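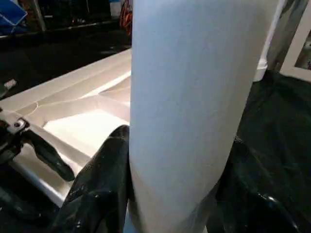

**Figure 4.** White cylindrical item with a matte surface, held upright beside a white basin or tray.

### 3.2 Upright cylindrical goods

Items in this class are tall relative to their base and light in colour. The matte surface of the item in Figure 4 shades gradually along its curved right side, while the glossy basin behind it returns brighter patches and soft grey shadows. Annotators at Landby marked the straight left edge first and the shaded side second. The class holds 200 of the 4000 labelled views in the Bollier set; 60 of these have a white background object and were scored separately. Basin rims were labelled as background throughout.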